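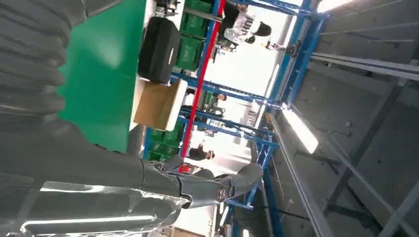
Drarach 壁挂折叠晾衣架
货号 2309 | Skimley 家居洗晾用品

家里晾衣服的地方总是不够用,这大概是我们在店里听得最多的一句话了。阳台封了,洗衣间又窄,落地架一撑开连门都打不开,毛衣摊在椅背上,袜子挂在暖气边上(我自己家以前也是这副样子,说出来不怕您笑话)。Drarach 就是给这样的家准备的:收起来薄薄一片贴在墙上,要用的时候往下一拉,七根横杆依次展开,一家人一天的换洗衣服差不多都能挂上去。

Skimley 从 1989 年开始做晾衣架,最早只有一款落地的,样子笨,倒是结实,到现在还有老顾客拿着旧架子来配脚垫。Drarach 的折臂沿用了那款架子的铰链做法,由 Domenica Frei 重新画过图,收合的时候声音小了很多,晚上孩子睡了再晾衣服也不用蹑手蹑脚的。

横杆是实心榉木,表面打蜡,边角都磨圆了,真丝和针织的衣服挂上去不容易勾丝。折臂和墙板是喷粉钢,有米白和深灰两种颜色。架子全部展开时承重超过 30 公斤,湿的浴巾、牛仔裤尽管往上搭,床单对折两次也放得下。
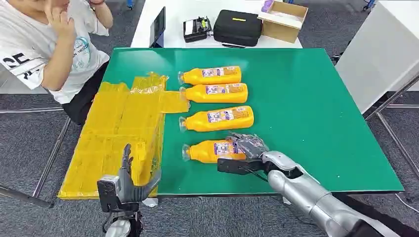
架子下方可以加装一层 Maritz 搁板,专放洗衣液、柔顺剂和零碎的刷子。板子不宽,上面离横杆又近,大瓶子立着常常会顶到衣服下摆,所以我们更喜欢把没开封的备用瓶放倒了收。看桌上那几只橙色的瓶子,都侧躺着,瓶口朝同一边,瓶底也就齐了,取的时候顺手一握就行,标签都朝外,位置也差不多。已经开过的还是请立着放,搁板左端留了一个浅槽,正好卡住一瓶正在用的。

搁板前沿有一道小小的挡边,高度是 Lleucu Edwards 反复试出来的,太高了擦灰不方便,太低了瓶子又容易滚。她家里洗衣服的时间固定在早上六点,全家就她一个人醒着,于是这块板在她的洗衣间里挂了整整一个冬天,从木纹到螺丝都被她挑剔过一遍。
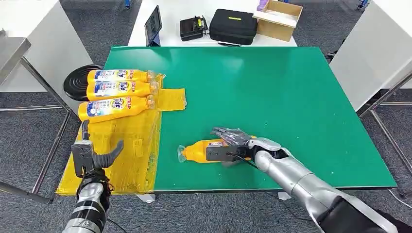
挡边可以拆下来单独清洗,用温水和软布就够了,别用钢丝球。洗衣液滴在木头上,尽早擦掉,时间长了会留一圈浅浅的印子,不影响使用,只是看着心里别扭。榉木横杆每隔半年上一次家具蜡,薄薄一层,放一晚再挂衣服。南边潮气重的地方,可以勤快一点。

安装

墙面最好是砖墙或混凝土墙,石膏板墙请另配 Yakubu 空心墙锚栓,下单时备注一声,我们一起寄给您。上沿离地的高度看家里谁晾得最多:手臂微微弯着就能够到最里面那根杆,这个高度最舒服。先把纸样贴在墙上,用水平尺校一下,再打孔。一个人也能装,不过上墙那一下有人扶着会从容许多。

装好以后先空着拉合几次,听听铰链有没有摩擦声。如果觉得紧,把两侧的调节螺丝各松半圈,再试。
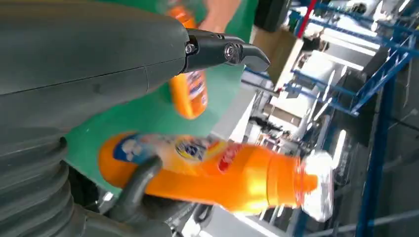 包装清单

折叠架主体,墙板,安装螺丝与膨胀管,打孔纸样,六角扳手,一小罐木蜡。Maritz 搁板和挡边另售,可以和架子同一箱发出。

配送与售后

米白色有现货,深灰色要到二月才补齐,着急的话可以先留个联系方式,到货我们给您打电话。横杆、铰链和螺丝都能单买,断了一根不必换整架。拿不准尺寸的,拍一张墙面的照片、量好宽度发给客服,我们帮您看看放不放得下,门往哪边开也请顺便说一句。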